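How to Fix a Loose Cabinet Hinge
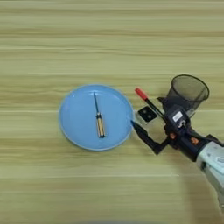
If you have ever opened a kitchen cabinet and felt the whole door sag in your hand, you know the little sinking feeling that comes with it. I lived with one of those for most of July before I finally sat down and dealt with it, and the job took less time than my morning coffee.

You will need a screwdriver that fits your screws, a few plain wooden toothpicks, some wood glue, a damp rag and a sharp knife.

Start by emptying the shelf behind the door, because you will bump something otherwise (I lost a very nice sugar bowl that way). Then try tightening each hinge screw by hand. If they all snug up and stay put, wonderful, you're done! Close the door and go enjoy your day.

More likely, one of them will just spin and spin. That means the hole has worn too wide for the threads to bite. Have someone hold the door while you take that screw out, and put it somewhere it can't roll off. My neighbor Wulan Sinaga uses a saucer, and I've seen her find a screw in seconds while I was still on my hands and knees with a flashlight.

Dip two or three toothpicks in glue and push them into the hole until they're packed in nice and tight. Tap them gently if they need it. Trim them level with the wood and wipe away whatever glue squeezes out.

Now let it dry. The bottle I have says an hour, but I like to leave mine overnight, with the door taken off and leaned against a wall where the dog won't knock it over.

The next day, set the hinge back in place and drive the screw in slowly. You should feel it grab. Stop as soon as it's snug — cranking down too hard is how my hole got stripped in the first place. Put the other screws back the same way, a little at a time, going back and forth between the top hinge and the bottom one.

If the door hangs crooked afterward, look for an adjusting screw on the arm of the hinge. A quarter turn is usually plenty, so close the door and check the gap before you turn it any more.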